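4. Trying out the two finger sets

4.1 What we were comparing

By this point in the project we had two sets of soft fingers we liked, the Vumano pair and the Sidia pair, and no good idea which one should go on the arm for the longer runs. On paper they're close cousins. Both are padded, both bolt onto the same parallel gripper, and both leave room for the small wrist camera that feeds the controller. So I did what I should have done back in July and ran them on the same table, with the same objects, under the same controller (Dradulgate, with the force limit left alone the whole way through).

We made 2533 grasp attempts in total, split evenly enough that the odd one out went to Sidia. Every attempt had 6 seconds to get from the hover position to a closed grip. If the fingers hadn't settled by then, we called it a miss, even when it looked as if another second would have done it. I know that's harsh, but a person watching a screen all afternoon gets generous, and I didn't trust myself to be fair otherwise.

The table setup was the one we call Grønli, after the benchmark layout we wrote for our earlier study. It mixes things that are easy to see and hard to hold with things that are the other way round. A clear cup belongs in the first draft of anybody's list of nuisances, and it was on ours too. The poker chip case was a later addition, and I'm very glad we put it in, as it gave us stacks, foam, dark lining and a lid to keep clear of, all in one object.

4.2 Narrow packs

Tall, thin packs were where I expected the fingers to differ most. A pack held by its long sides has very little depth for the pads to work with, and if one finger arrives early the whole thing tips. The curved inner lip helps a lot with this: it gives the pack something to lean on while the other side catches up. What I hadn't thought about was the view. With a pack standing upright in the grip, right in front of the camera, a good part of whatever lies behind it is hidden, and the controller has to remember where the neighbouring stacks were.

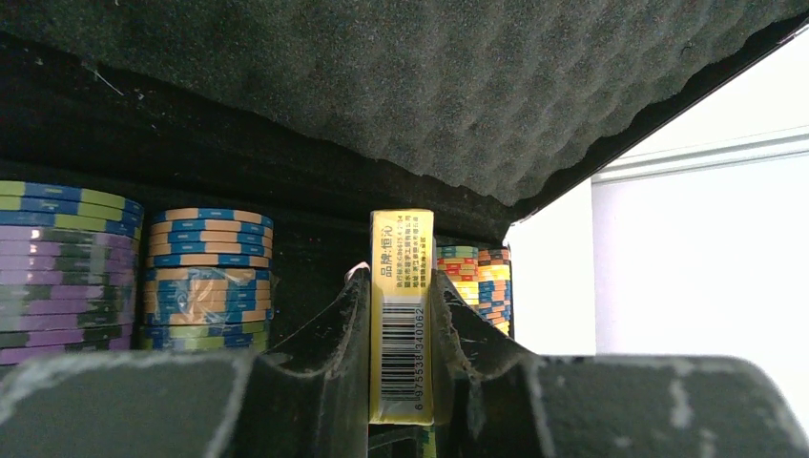 We tried two ways round this. The first was simply to freeze the map of the case at the moment of closing and trust it until the arm had moved clear. The second was to keep updating, but throw away anything found within a set margin of the held object. The frozen map won easily. Updating sounded cleverer, and I spent far too long on it, but the margin was always wrong for something – too wide for the chips next to the pack, too tight for the foam lining, which is all bumps and hollows and gave us a jittery edge wherever we looked.

Printed packaging was kind to us, by the way. Text and a barcode give the tracker plenty to hang on to, so a small slip in the grip showed up quickly in the numbers. Plain packs slipped just as often, I suspect, and we only noticed when it got worse.

4.3 Clear objects and the approach

For the cup, the closing part was never the trouble. Getting there was. A transparent rim on a white table gives the camera a pale curve and a few highlights, and not much else, and on the last stretch of the approach that curve sits at the very bottom of the view, between the fingers. If the tracker loses it there, the arm is working blind for the bit that matters most.

Shadow made this worse than I'd expected. The arm throws a soft, wide one down the middle of the table, straight through the area we care about, and a detector tuned on the bright parts of the table gets nervous in the grey. We retrained with 4 lighting setups and lowered the contrast threshold, and that was enough to stop most of the early give-ups. Scuffs on the table still got picked up as edges now and then. I left those attempts in the results, as any real table is going to have them.
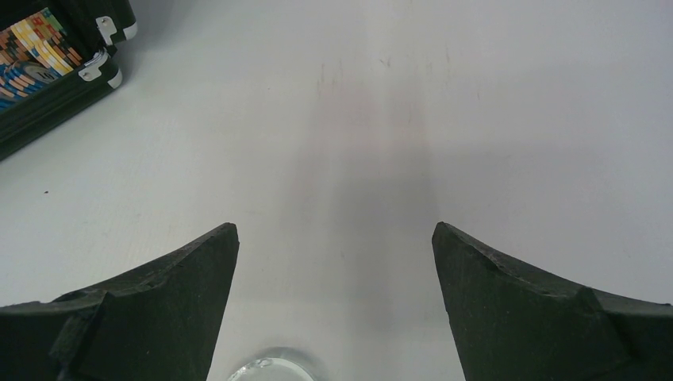
4.4 Wear on the pads

I had planned to give wear a single line and ended up keeping a proper log of it. Soft pads mark easily, and nicks along the top edge look dreadful on camera long before they change the grip. The part to watch is the inner face, so we checked that one by hand after every block of runs and swapped a finger only when the face itself had lost its shape.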